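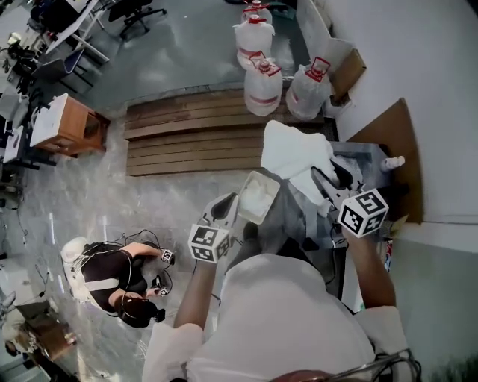

I have been thinking a lot lately about where we keep things, mostly because August was so sticky and we got through so much drinking water that I was forever stepping round the jugs. You know the big ones, with the red caps and the handles, which come wrapped in plastic and are always just a bit heavier than you remembered. Ours have settled into the corner beyond the metal worktop, by the slatted wooden pallet, and I have grown quite fond of them there, though I did wonder whether they ought to be up on the boards instead of behind them. It's a nice low thing, that pallet, six brown boards and plenty of air between them, and it seems a shame to leave it bare.

My first idea was to clear it all away into the store cupboard at Kemow, down the corridor, and have a lovely open floor. I lasted 2 days. Every time anybody fancied a cup of tea there was a great expedition with the trolley, and by the second afternoon I was carrying a jug back in my arms like a toddler who didn't want to leave the park. So back they came, and I felt much better for it!

The worktop is the other thing I keep fussing over. I do love a grey metal surface (so easy to wipe, so cheerful once it's been done) but it collects bits like nothing else. Anything crumbly finds its way out of the tray and along to the far end, and then you lean on it in a clean shirt. I've taken to keeping a white cloth folded on top, out where I can reach it, and giving the whole lot a going-over at 5 o'clock with the kettle on. Folded in four is best, I find, as you can turn it and get a fresh side each time. My mother did hers in three and we never agreed about it.

Then there's the cardboard. I know, I know. There is a big brown sheet leaning on the wall beside the table and a smaller piece propped up higher, and I have promised to take them to the recycling more than once. But good flat cardboard is so useful! I've knelt on it, cut on it and slid it under a leaking pot plant, and the minute I throw it out I shall want it.

Next on my list is the little cabinet with the white top, near the desks, which I'd like to empty properly and line with some of that wipeable paper from Litness. I paid 7 pounds for a roll in the spring and it is still in its wrapper in the boot of the car, under the picnic rug.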